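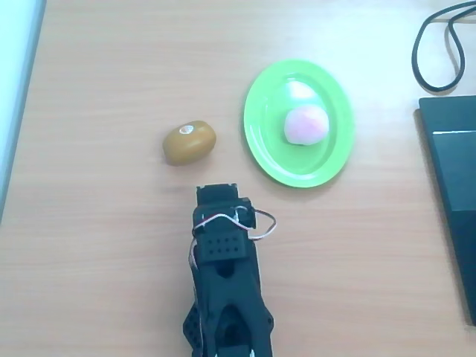 The green plate, and the brown one with its sticker.

The Brown One

On the day I moved to Rokbridge, my aunt gave me a green plate and told me that a table must never be without fruit. I was forty-four hours without sleep and I had no fruit, so I put on the plate a button from my coat. She laughed at me for a long time.

Now I have a good table, of pale wood, and in the morning the sun comes over one corner so strongly that the wood loses its color there. I sit on the other side. I bought fruit from the Foller market, where the man at the scale always wants to know what I will cook. I told him that I will cook nothing. He put one more in the bag, small and brown, and he did not charge me for it.

At home I gave the plate to the pink one. It was round and pale and it looked like a guest. The brown one I left on the bare wood, a little to the left, with the sticker still on its skin.

My aunt came at 3 o'clock. She had taken the bus from Cetetti, which is over 67 kilometers with many stops, and she did not take off her scarf before she looked at the table.

"Why is this one outside?" she asked.

"It was free," I said.

She did not like this answer. In her family, she said, there were four children and one orange in October, and the child who peeled it got the smallest piece, and it was always her. I had heard this story before, but in the older version it was a pear.

"There is room on the plate," she said.

"Yes."

"So?"

I did not know how to explain it. When I came to this city I also stood for a long time next to things — next to a counter, next to a door, next to people who talked quickly. It was not a bad place to stand. I could see well from there.

My aunt sat down in the sun, where I never sit, and closed her eyes. Her hand was on the table near the brown one. After some minutes she began to scratch at the sticker with her nail, slowly, and I went to look for a knife and two spoons.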